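Home | Shop | Deli & Hot Bar | Weekly Specials | Members | Jobs | Find Us

Come work with us: bulk and produce buyer at Tidport Pantry

Hi! I'm Ayantu, I run the store side of Tidport Pantry, and I'm looking for someone to take over our bulk aisle and share the produce buying with me. I've been doing both jobs since the spring and I'm worn out, so please read this and then send it to every person you know who has strong opinions about lentils.

If you've never been in, we're the small natural foods store on the corner of Flotdale Street, the one with the green awning and the bike rack that leans. We sell groceries, a lot of produce in the warm months, bread from two bakeries, vitamins (more than I'd like, but people want them), and soup and salads from the deli counter in back. We're not all-organic and we're not all-vegetarian. We carry eggs, local milk and cheese, and a freezer of fish from the co-op up the coast. I tell you this up front because every so often somebody applies thinking we're stricter than we are, and then they're disappointed in week one.

The job is 36 hours a week, Tuesday through Saturday, with one early morning for the produce delivery. That truck comes at 5:30 and it doesn't wait, so you do need to be a person who can be cheerful, or at least upright, at 5:30. The other days start at eight. You'd be done by four most of the time.

What you'd be doing

Mostly you'd be in charge of the bins. We have 70 of them, and they go all the way from rolled oats down to the weird stuff like black barley and the smoked paprika that makes the whole back hall smell amazing. You'd order for them, fill them, clean them on a rotation, label them properly (allergens, country, price per pound, the four-digit code), and talk to people about what's in them. That last part is a bigger chunk of the day than you'd think! People come in with a recipe on their phone and want to know if they can swap farro for wheat berries, and I love those conversations, and I want you to love them too.

Our main dry goods supplier is Wivach, and they're good but their order sheet is a beast. It's 1,055 lines long and it isn't in alphabetical order or any other kind of order I've been able to figure out. I have a marked-up copy with sticky tabs that I'll hand down to you like a family Bible. Spices, coffee and teff come from Gebretsadik, a much smaller outfit, and with them you just call and talk. They're lovely and they will keep you on the phone.

On produce, you and I would split the farms. I'd keep the root vegetable and greens people, and you'd take fruit, herbs and mushrooms. You'd walk the case every morning, pull what's tired, send what's still good over to Mabli for soup, and keep a waste sheet. I'm picky about the waste sheet. We throw out less than we used to and I'd like that to keep going down.

You'd also be on a register now and then. Everybody is, me included, especially the Saturday before Thanksgiving, when the line goes back past the yogurt.

Who I'm hoping for

Somebody who's worked in food in some way. Grocery is great, but a restaurant kitchen, a farm stand, a school cafeteria or a bakery would be fine too. You should be able to do percentages without getting upset, because margins come up every single day. You need to lift a 50-pound bag of rice and go up and down a stepladder, and if you have a different way of getting that kind of work done, tell me and we'll talk it through.

You don't have to eat any particular way. Mabli Hopkin, our deli manager, has been vegan for ages and I had a bacon sandwich this morning, and we get along great. I do want somebody who's curious about food and kind to people who know less than they do. We get a lot of shoppers who are new to this sort of store, often right after a doctor told them to change something, and they feel silly asking where the low-sodium beans are. They should walk out feeling fine.
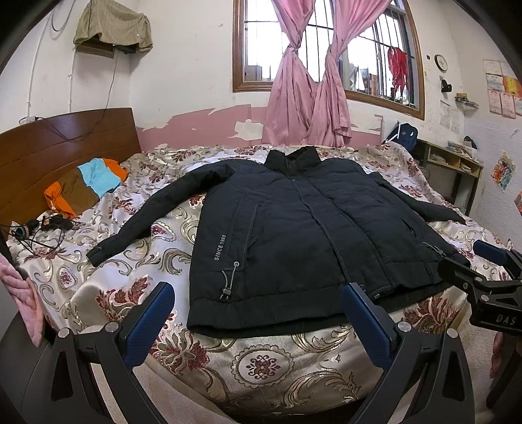
Spanish would be a huge help. So would Amharic or Oromo, mostly so I'm not the only one my aunties will talk to when they come in for berbere. Neither one is required.

Pay and all that

It's hourly, paid every 2 weeks, and I'll put the exact rate in my first email back to you so you aren't sitting through an interview wondering. Health coverage kicks in after 60 days. You get a staff discount on everything in the store, a free lunch from the deli on every shift, and first pick of the produce that's too ugly to sell (I haven't bought a banana in nearly 2 years). Vacation time starts building from your first day. We close for the big holidays, plus inventory day in January, when we're closed to shoppers but you'd be in here counting jars with the rest of us and eating pizza.

Parking is on the street and it's free after the first block. The bus stops right across from us.

How to apply

Bring a resume by the store or email it to me, whichever is easier. I don't need a cover letter. What I'd like is a few lines on something you cook a lot and where you shop for it, and you can be as plain as you want. Rice and beans is a great answer. Please also tell me whether the early morning is okay, since it falls on a Thursday and I can't move it.

I'm reading applications as they come in and I'd like to have somebody started by November so you get a few calm weeks before the holiday rush. Interviews are with me and Mabli, they take maybe forty minutes, and we'll give you soup. If it goes well I'll ask you to come back for a paid half shift so you can see the bins and meet everybody before you decide.

If you have questions, call the store and ask for Ayantu. Mornings after ten are best, once the case is set. If I'm on the phone with Gebretsadik, leave a message and I'll call you back the same day.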